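Gunside Flat Finger Set, reviewed after a season on our stem cell

We run one robot cell at Fornmont that picks artificial flower stems off a table and places them in a container. It started on roses, which are easy. In April we moved it to hydrangeas and the trouble began. The original fingers had curved rubber pads that worked well on thick stalks and poorly on thin ones. A thin stem would roll in the curve and the flower head would swing down. I bought the Gunside flat finger set to fix that, and this is how it went.

What comes with it

The set is two black fingers, four screws, a hex key, a short alignment bar and a single folded sheet of instructions. The sheet covers the mounting screws and nothing else. You are expected to know how to reset your own gripper limits. If you have never done it, keep the gripper manual open, as you will need the page on closing force.

Fitting

Changing the fingers took 32 minutes with the cell locked out, and most of that went on cleaning old pad glue off the mounting faces. Clean them properly. I left a sliver on the left side the first time and the tips met at the top with a gap at the bottom. With the faces clean, you hold the alignment bar between the fingers, close the gripper on it by hand control at low force, and tighten the screws a little at a time, side to side. Take the bar out, close again, and try to pull a strip of paper through. It should drag evenly along the whole tip.

After that you have to teach the tool center point again. The flat tips sit lower than our old pads did, and running the old program would have put them into the tabletop. I also had to redo the wrist camera offset. Elvia Huerta did the second camera check for me and found I had one axis reversed, so have somebody else look at your numbers before you run at speed.

Settings

I dropped the closing force to 28 percent. Higher than that and the plastic stalks kept a flat spot. Lower, and the heavier heads tipped on the way up. Approach speed is 7 percent for the last part of the move down. It is slow, but quick moves knock neighboring stems and then the camera has to find everything again.

Grip position matters more than force. We take the stalk low, well under the first joint, where it is straight. If the fingers land on a joint they close on the bump and the stem turns.

Cable

One thing to check before you blame the fingers. Our wrist cable had been tied for the old setup, and with the new tool height it pulled at full reach. I gave it more slack and moved the tie. Look at the connector each morning, and run the arm slowly through its widest move whenever you change a tool.

Wear and cleaning

Fiber and bits of floral tape collect on the inner faces. I wipe them with a dry cloth at the start of a shift and use alcohol once a week. The tips have held up well. The screws have not stayed as tight as I would like, and I have had to retighten 2 of them. A drop of thread locker would have been a cheap thing to put in the bag.

What I didn't like

Thin instructions, no spare screws, and a price that is high for two machined parts. The fingers are also glossy enough to throw a highlight into the wrist camera. I moved one lamp and that took care of most of it. The Rasis fingers we tried before these had a duller finish, but the tips were too wide to get between stems lying close together.

Overall I would buy them again for thin stalks. For anything thick or round, keep your curved pads.

Hydrangea stems and the flat fingers, from the wrist camera:
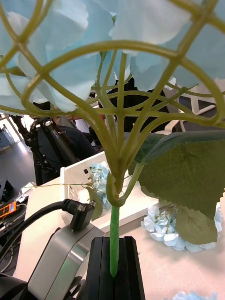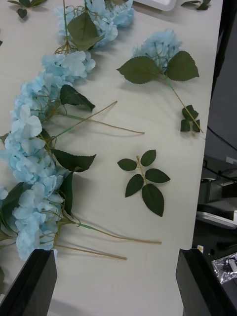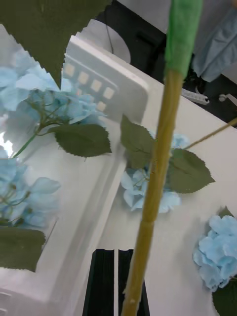
Quyên Trịnh wrote in to say that the force setting depends a lot on the stems. At Ventura they run the same fingers on a wire-core stalk and had to go well above my number before the heads stopped tipping. She also cuts a thin strip of matte tape for the outside of each finger, which took the glare away without moving any lamps, and she replaces it when the edges lift. Her screws came loose too.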